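Print this article | E-mail this article

Trurnedville Library Sets Rules for Cases and Small Bags at Its Lending Desk

By Igor Šimko
December

TRURNEDVILLE — The equipment lending desk at the Trurnedville library will apply a single packing standard to hard cases and small backpacks starting this month, according to a notice posted at the Clasberg Street entrance.

The notice covers items that go out with their own container, such as projectors, microscopes, measuring kits and children's activity bags. Each container is to be returned closed, with the lid seated along its full length and no straps or cables caught in the seam. Backpacks are to be returned upright with all zippers shut.

Containers were previously checked at the front counter, where items from several borrowers could be set down together. Checks now take place on a separate table in the back room. Staff place one hard case at a time near the front of the table, long side parallel to the edge, and stand soft bags behind it until the case has been cleared.

"The lid is where most of the damage starts," said Vojtěch Dvořáček, who runs the desk. "If it closes without pressure, the contents are packed correctly. If it needs a push, we open it and start over."

The desk logged 18 damaged containers over the past year. Of those, 14 were hard cases with bent latches or split rims. Two were backpacks with torn seams, and the remaining two were cardboard boxes that have since been taken out of use. Replacement foam inserts were ordered from Rovex, a local supplier, and cut to size by the Paulík workshop.

Cases will be stored flat, lid up. Backpacks go on open shelves, sorted by color, and are not to be stacked.
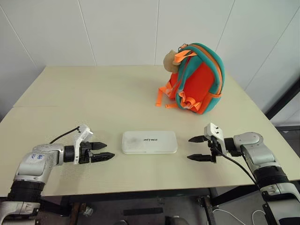

Can a borrower return a backpack and a hard case together?

Both may be handed in on the same visit, but each is checked and signed off separately, and the receipt lists them on two lines.

Returns are accepted until 6 p.m. Late items can be left in the drop room, but cases left there will not be inspected until the desk reopens. The borrower remains responsible for the contents until the check is complete.

Contact the newsroom | Copyright Trurnedville local news desk. All rights reserved. | Back to top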